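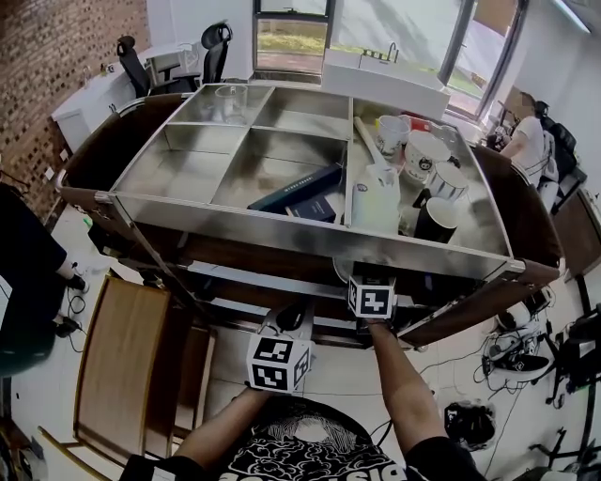 3.2 Sorting small items into divided trays

The second part of the study looked at how people group mixed tableware and stationery when the container already has divisions. The tray is stainless steel, with four small bins and one long compartment, and it stays on a cart so that it can be reached from the front. Cups and mugs make up most of the load, with a few flat or boxed items added to see where they end up.

Figure 2. Divided tray during sorting, with most of the cups in the long compartment and two of the small bins empty.

Crowding of the long compartment was common at both sites, Pritthorpe and Gasine. Participants tended to treat it as the place for anything that did not have an obvious home – a carton or a stirring stick went in beside the cups. Boxes and booklets were more often given a small bin of their own. Cups left on their side were coded as placed, following Vlachou's scheme, and were not counted as errors.

Across all sessions we coded 2,149 placements. Each was assigned to a bin and to an item class by two coders working separately. Disagreements mostly concerned items resting against a divider, and these were settled from the notes taken on the day. Sessions from Amuria used a tray with a different layout and are reported in the next section.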